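### 4.2 The far edge as a storage line

The coding scheme in Section 3 splits each tabletop into a near strip, a middle, two sides and a far strip. Most objects in the 925 photographs could be placed in one of these zones without discussion. When an object sat across a boundary, it was given to the zone holding the larger part of its base. Items held above the table were coded separately as "in hand" and left out of the zone totals.

The far strip was the zone with the most stable contents. Once an object had been set down there it tended to stay through the rest of the session, even when everything in the middle of the table had changed. This was true at both sites, although the tables at Javasero were deeper than those at Honard and the far strip was harder to reach from a seated position. We had expected depth to matter more. At Honard, people left things at the back even when the side of the table was closer to them and clear.

Objects in the far strip were coded as a row if a straight line could be drawn through all their bases along the table edge. Spacing was not part of the definition. Early on, one coder (Frade) required the gaps to be similar, and the other (Carvalho) did not. The two versions gave different results for the same tables, and after comparing notes we dropped spacing and recoded the first set. A bottle and a cup with a wide gap between them therefore count as part of the same row if nothing stands out of line.

Rows were found on all 36 tables at least once. They formed in two ways. In the first, someone pushed objects back to clear the middle before starting a task, usually with one forearm or the side of the hand. In the second, objects were put down one at a time at the back as they arrived. The end result looks much the same, and a single photograph does not tell the two apart. We relied on the session notes for this and left the field blank where the notes were silent.

Drinks containers need a separate comment. They appear in the far strip more often than any other item type in our list of 10, and when they are part of a row they are often at one end of it. Several people interviewed by Serrano gave the same explanation, which was that a bottle is tall and they did not want to knock it over while reaching for something else. One said she put hers in the corner "so I know where it is without looking." Cups were treated less carefully and moved around more.

The contrast between a busy middle and a settled back edge does not depend on the size of what is being handled. In Figure 2 the item in hand is slender and pen-like, with a bright green section, and it takes up very little room. Four objects stand in a row along the far edge, with a green plastic soda bottle at the far left. Under our scheme the table is coded as having a far-edge row with a drinks container in the end position, and the pen-like item is coded as in hand.

**Figure 2.** White rectangular table with a far-edge row of four objects. Drinks container in the left end position.

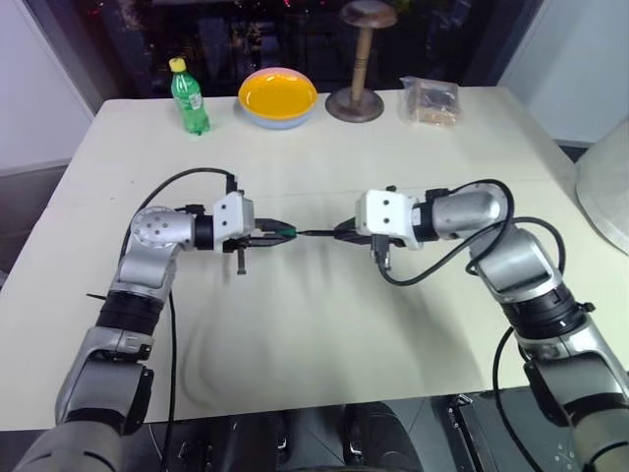

End positions were coded as left or right from the near side of the table, regardless of where the owner of the object usually sat. This caused some trouble with tables used from both long sides, where one person's far strip is another person's near strip. We handled these by assigning a near side at the start of each session and keeping it until the session closed. Araya checked the assignments against the seating notes and corrected 2 of them.

Small flat items such as notepads and cards were rarely part of a row. They were more often left in the middle or slid to the side, and they were the items most likely to end up under something else. Pens fell between the two groups. A pen in use went back to the middle when it was put down, but a pen that belonged to the table and not to a person was usually returned to the back. Section 4.3 takes up shared items in more detail, including the trays that were added at Honard in January.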